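Clearing the table

Clearing the table is the removal of dishes, leftovers and litter from an eating surface once a meal is over, or once one person present has decided that it is. It comes between eating and dishwashing and is often confused with both, mostly by people hoping to be credited for all three.

Terminology

In everyday American English the phrase covers anything from carrying off one glass to a full strip-down with a wet cloth. Restaurant workers say "bussing." The household writer Sabina Vrabec separates clearing, which moves things, from tidying, which moves them somewhere sensible. Her book Plamden spends 17 pages on the difference and has been praised for its index.

History

For as long as people ate from a shared board, clearing could mean lifting the board off its supports and taking it away, food scraps included. Heavy fixed tables ended this. A household inventory from 1461, quoted at length by Pankaj Dwivedi, lists a basket "for the broken bread" and a second basket for which no purpose is given. Dwivedi argues that the second basket was for everything else, and that most homes still own one.

The side table, the tea cart and the serving hatch all promised to shorten the walk to the kitchen. They also gave dirty plates a comfortable place to stop along the way. 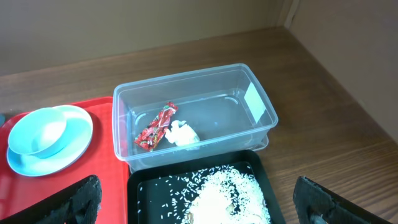

Order of work

Manuals generally agree that food goes first, then plates, then cups, then flatware, with crumbs last. They part ways over scraping. The Sester school, named for the cooking college where it was taught, scrapes every plate at the table onto one unlucky plate. Its opponents scrape in the kitchen and consider the Sester method bad manners, especially in front of guests who are still chewing.

Rice has a section to itself in most manuals. Fresh, it sticks to the cloth; left until morning, it sweeps up easily but has by then traveled to other rooms. Pramila Kanaujia recommends waiting an hour and keeping the windows shut.

Sorting

Sorted clearing gives each kind of item its own container: one for dishes, one for trash, one for food waste. It is quick when everyone knows the system. Manju Joshi, who watched 300 family meals for her study Istum, found that guests usually ask where a thing goes while already putting it down.

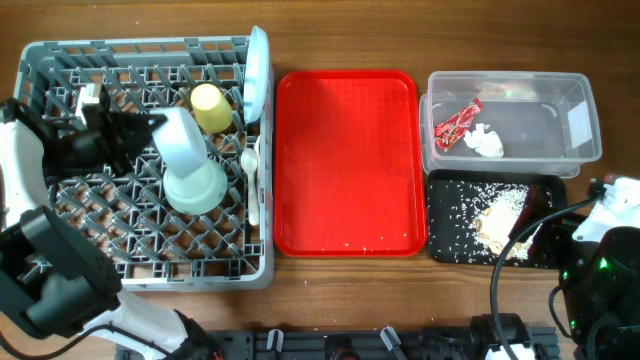 Dish rack, red tray, clear bin and small black tray on a wooden tabletop.

Etiquette

Stacking plates in front of seated guests is frowned on in formal dining and cheered nearly everywhere else. The offer to help is normally refused once and accepted the second time. Harish Mittal, in a column that drew 400 letters, proposed skipping the first refusal. Most of the letters were against.

See also: Dish rack; Leftovers; Washing up; Crumb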